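Workstation Teardown, Part 2: Laying Out Parts Before Reassembly

Applies to tower workstations with a tool-free drive bay, a lever-type CPU socket and full-length expansion slots. Part 1 covered shutdown, cable disconnection and side panel removal. The steps below assume the tower is lying on its side, the cover is off, and the power cord has been out of the wall for at least 10 minutes.

Work surface

Use a flat surface long enough to hold the tower and a parts tray side by side. Slotted aluminum extrusion works well, but small screws will drop into the channels, so keep a lidded cup nearby. Place the tray on the side you reach from. Parts should travel the shortest possible distance, and nothing should be carried over the open board.

Connect the wrist strap to bare chassis metal. Painted surfaces do not count. If you use the Vuslow bench mat, connect the mat lead to the same point.

Removal order

1. Graphics card. Release the slot clip, then lift straight up by the bracket and the far end together.
2. Drive. Squeeze the carrier handle and slide the carrier out. Leave the drive in its carrier unless it is being replaced.
3. Processor. Unhook the lever, raise it fully, open the retention frame, and lift the chip by its edges.
4. Memory. Leave it installed unless it is the part under test.

Tray layout

Give each part one position and use the same position every time. The processor goes in a recessed pocket so that it cannot slide. The drive can lie flat across the top of the tray.

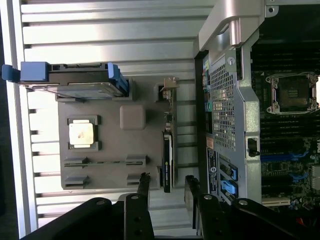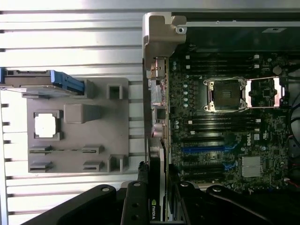
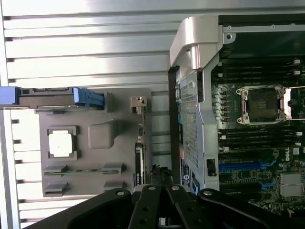 Installing the processor is the step where most damage occurs. Confirm that the socket is the correct type and inspect it under a bright light for bent contacts. The notches at the corners of the dark frame around the chip, visible in the first picture, are easy to check while the part is still in its pocket. Find the pin 1 mark on the chip and the matching mark on the socket, then lower the chip vertically. It should seat under its own weight. Do not press on it. Close the retention frame and bring the lever down to its hook. Some resistance is normal in the last part of the travel.

Thermal compound

Remove all old compound from the heat spreader and the heatsink base with lint-free wipes and isopropyl alcohol. Apply a small dot of Gavusex paste to the center. Tighten the heatsink screws a few turns at a time in a diagonal pattern.

Drive and card

Slide the drive carrier in until it latches. Tug it once to confirm. Seat the graphics card in the slot it came from and close the clip. Reconnect auxiliary power if the card has a socket for it.

First start

Leave the side panel off. Check that no cable touches a fan, connect power, and start the machine. Enter setup and confirm that the processor, memory and drive are all listed. If the drive is missing, power down and reseat the carrier before changing any settings.

Part 3 covers fan cleaning and cable routing.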